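Rornel library to close two branches on Mondays from April

March 23, 2025

Two of the branch libraries in Rornel will close on Mondays starting in April, the town library service said in a notice posted at its front desks this weekend. The Dunska Street and Eltari Road branches will keep their present hours on the other days of the week. The main library on Market Square is not affected.

The change follows a drop in the town's yearly payment to the library service. Head librarian Tainá Rocha said the choice was between closing on one weekday and cutting evening hours at all three buildings.

"Evenings are when working people come in," Rocha said. "Monday mornings at Dunska Street are quiet. We looked at the door counts for the whole winter and it was the same picture each week."

The Dunska Street branch had 2863 visits in January and February, according to the notice. Eltari Road had 3576 in the same two months, most of them on Wednesdays and Saturdays, when the children's reading hour is held.

Books due on a Monday at either branch will be moved to Tuesday without a fine. The return slots in the outside walls will stay open every day and will be emptied on Tuesday mornings. Holds that would have been ready on a Monday can be sent to Market Square on request – ask at the desk or call before noon on the Friday before.

The homework club at Eltari Road, which now meets on Mondays after school, will move to Thursdays in the same room. It has 16 places and all of them are taken for the spring. Families already signed up do not need to do so again. The Monday chess group at Dunska Street has been offered the upstairs room at Market Square but has not yet said if it will take it. 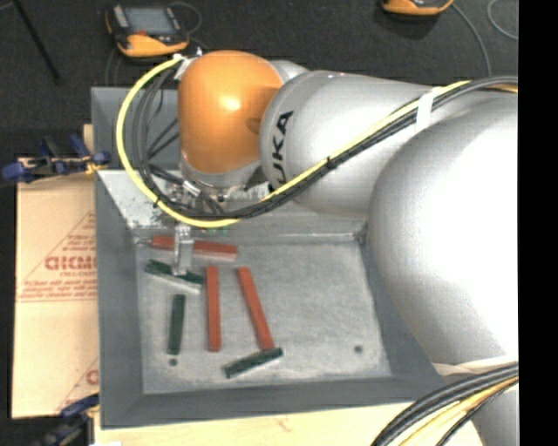
A KUKA robot arm over a metal bin of red and green blocks.

The service is also going ahead with its spring program of talks and short courses, which was paid for last year and is not touched by the cuts. Talks will be held on Thursday evenings at Market Square and are free. Subjects include home repairs, family history, modern factory work and growing vegetables in a small yard. The printed program can be picked up at any branch.

Some regular users of the Dunska Street branch have asked the town to think again. A petition left on the counter of the bakery next door had 200 names on it by Saturday afternoon. It asks for the branch to open on Monday afternoons only, from two to five. Rocha said she had seen the petition and would pass it on to the town council with a note on what the extra hours would cost.

"It would not be a large sum, but it would have to come from somewhere," she said. "At the moment the only place left is the book budget, and I don't want to touch that."

The council is due to discuss library funding at its April meeting, which is open to the public. Anyone who wants to speak should give their name to the town clerk in advance. The new hours will be reviewed after the summer. Parking behind the Market Square building remains free for library card holders for the first two hours.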